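Gemcombe Wall Tile Grout, Fine Joint

Gemcombe Fine Joint is a cement-based grout for narrow joints in ceramic and porcelain wall tile. It is supplied by Gildale to trade customers, housing providers and the public, and is stocked at the Wornitmont counter in all standard colours.

The product is intended for interior walls in bathrooms, laundries, kitchens and change rooms. It may be used on joints from 1 mm to 4 mm wide. It is not recommended for floors, pool linings or any surface exposed to frost. Customers with wider joints should ask for Gemcombe Wide Joint, which is sold in the same colours and is mixed in the same manner.

Colours

Fine Joint is available in white, ivory, light grey, mid grey, charcoal and sand. Colour may vary slightly between batches. Buyers are asked to check the batch number printed on the side of each bag and to order enough of one batch to finish a whole room. Opened bags cannot be exchanged for another batch.

A grout paler than the tile will make the grid more noticeable, and small tiles will make it more noticeable again. Where a quieter wall is wanted, a grout close to the tile colour should be chosen. Sample sticks may be borrowed from the counter and held against a loose tile in the room where the work will be done.

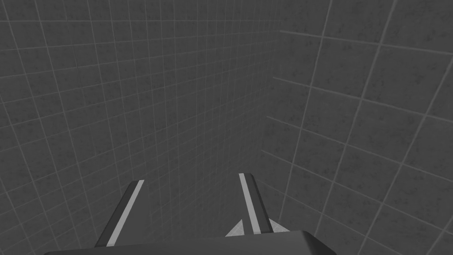 Preparation

Tiles must be firmly fixed and the adhesive fully set before grouting begins. Joints should be raked out to an even depth and brushed free of dust. Unglazed and textured tiles may hold pigment, and a trial on spare tiles is advised before the full wall is grouted.

Inside corners, and the line where the wall meets a bath or bench, should be left free of grout. These joints are to be filled with a flexible sealant. Gildale carries a matching silicone for each grout colour.

Mixing and application

Add the powder to clean, cool water in the proportion printed on the bag. Mix to a smooth paste, allow it to stand for five minutes and stir again without adding water. Work the grout across the joints on the diagonal with a rubber float — small areas are easier to control — and remove the excess as you go. Wipe with a damp sponge once the surface has firmed. Any haze left on the tile may be polished off with a dry cloth the next morning.

Showers should be kept out of service for 71 hours after grouting. Freshly grouted walls should not be washed with acid cleaners at any stage during this period.

Supply and ordering

Fine Joint is sold in 5 kg bags at a pallet quantity of 80 bags. Orders above 2,000 kg are delivered from the main warehouse and should be placed through the trade desk. Smaller orders may be collected from the counter from 7 a.m. Bags should be stored off the ground in a dry place and used within the period marked on the label.

Technical enquiries should be directed to Eimear Fahy, Product Support. Trade accounts and contract pricing are handled by Parviz Sadeghi. The safety data sheet is available at the counter and is included with every pallet order.

Related products
Gemcombe Wide Joint Grout, 5 kg
Gemcombe Colour-Matched Silicone
Zinchenko Rubber Grout Float
Zinchenko Joint Rake with Spare Blades
Gildale Tile Sponge, Large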